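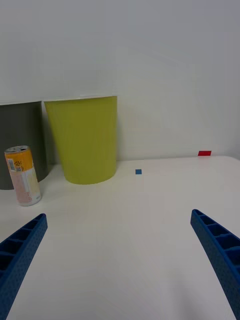
4.2 Cutoff estimates from short records

The Misus toolbox reports a cutoff frequency for any record longer than 2 seconds. We doubt that figure deserves the trust it gets. Ekden fits a first-order response to the magnitude data alone and throws the phase away, so a leaky capacitor and a badly chosen window can give the same answer. We repeated the fit on 29 records from a low pass filter with a nominal cutoff of 500 Hz. The fits looked smooth on the log plot - smooth enough to pass review - but the residuals kept a clear slope above the cutoff.

We use cookies to improve your reading experience. Accept / Manage settings

Averaging is the usual defense. It lowers the noise and leaves the bias where it was.

Figure 3. Arm and bucket at the white table.

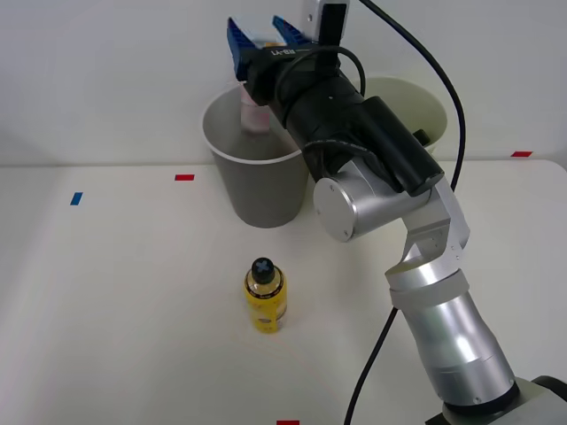
Ott Paju objects that the slope comes from the sound card and would vanish with a better converter. Perhaps it would. We swapped in the Hudura converter for the last records and the slope stayed, though we didn't test it above 70 percent of full scale. Until someone does, we would report the cutoff only with the phase fit beside it.

Last updated: October 2022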